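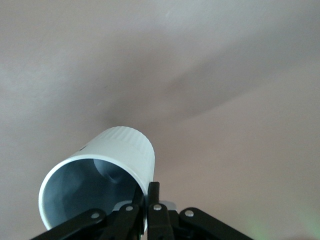 The room on the third floor measured wrong. Eliseo Tlapale had the width from the lease, the width from the tape, and a difference between them that he wrote on the back of an Allo receipt and underlined.

"The plaster," said Maricruz Meléndez from the hall. "They put new over old. Every tenant, another coat."

He didn't answer. He was sorting containers. His aunt had kept the workshop for the Bisine contract, refilling pigment, and she had left 126 of them, white, cylindrical, none labeled in a way that anyone else could use. Her ledger gave a weight for each one, empty and full. The procedure was to weigh, subtract, enter the result, and set the container on the left side of the bench. At 60 he stopped for coffee. It was Tuesday and the building's heat was off.

The scale read to a tenth of a gram. Container 61 came in light by two grams against its empty weight. He zeroed the scale and tried again. Two grams.

"Less than empty," he said.

Maricruz came in and held it up toward the ceiling, open end down, and tapped the side. Nothing fell out. She ran a thumbnail along the ridges on the band.

"Somebody filed it."

"Why would she file it?"

"I didn't say she did."

They checked the ledger. The entry for 61 was in a different ink from the entries before and after it, and the column for contents, which everywhere else said Himora gray or Himora rose, had one word in it: Huang. No quantity.

Eliseo looked for the name in the accounts. It appeared once more, in April, beside a payment of 200 and a second payment of 1,000. No invoice matched either figure.

Maricruz had gone back to the wall. She was pressing the plaster with her palm at shoulder height, moving a hand's width each time, the way she checked tile. Near the corner she stopped and went back one place.

"What was the difference?" she asked. "Lease and tape."

He turned over the receipt and read it to her. She set the tape against the container, bottom to rim, and locked it.

"Get the small chisel," she said.

We use cookies to improve your reading experience. By continuing to browse this site you accept our cookie policy. Accept | Manage settings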